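Sunday, February 23, 2025
Wadgate, back bench. Notes by Raelene

In on my own to write up the week before it goes fuzzy. Flynn wants a page for the Monday meeting on whether the two-arm cell is ready to take mail prep off the packing desk. My short answer is no. Longer answer follows.

What was promised, in August: the arms open, flatten and stack the returned paperwork, and Manaia and Jarrah get their mornings back for customer calls. Brellero quoted 400 pieces a shift. The desk does 525 on a normal day between the two of them, with the radio on, and they also catch the wrong addresses. I asked in August who would catch the wrong addresses. Still asking.

What has changed so far is who does the boring part. Jarrah used to sort paper. Now he lays paper out for the arms, watches, puts it back, and lays it out again. He called it babysitting and I didn't argue. Manaia has been doing most of the desk alone while he's at the cell, and her calls are further behind than they were before we started. None of that shows up in Yeom's weekly report, which only counts grasps.
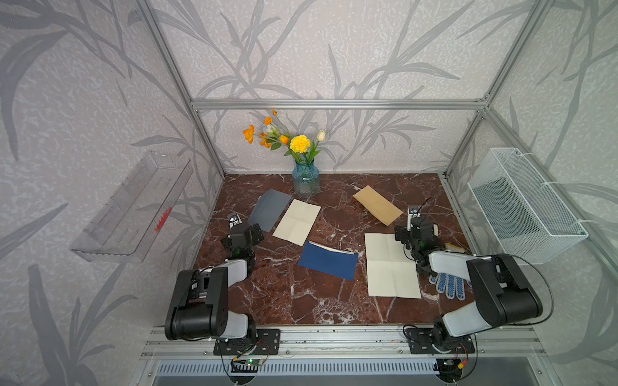
Mixed paper is the sticking point. Envelopes of one kind, lined up square, fine, I'd let it run. Different sizes and weights at odd angles is what the mail really looks like, and that's where my trust runs out. Folded sheets worry me most. A person slides a sheet to the edge of the table and gets a thumbnail under it without thinking. The arm has to come down on a flat thing lying on a hard flat thing. Hamish thinks a softer surface would help. Maybe. That's one more part to buy and keep clean.

Also not settled:
Who stops it. Flynn says whoever is nearest. That needs to be one name per shift, on the wall.
Who pays for the Atov support plan. 3,000 a year and it wasn't in the first quote.
Training. Hamish got 80 minutes on the phone. Jarrah got Hamish.

To be fair to it, Manaia's wrist is bad by Thursday most weeks and I would love for a machine to take the repeat work off her. That's the one argument in the August pitch I still buy. But then let's measure that. Ask her on Fridays how the wrist is and write it down next to the grasp count.

For Monday: keep the desk at two people until the cell has done a full week of real mail, unsorted, with no one setting it up. No change to hours before then. Flynn won't like the second one.

Hamish to send me the list of failed picks by type, folded sheets on their own line.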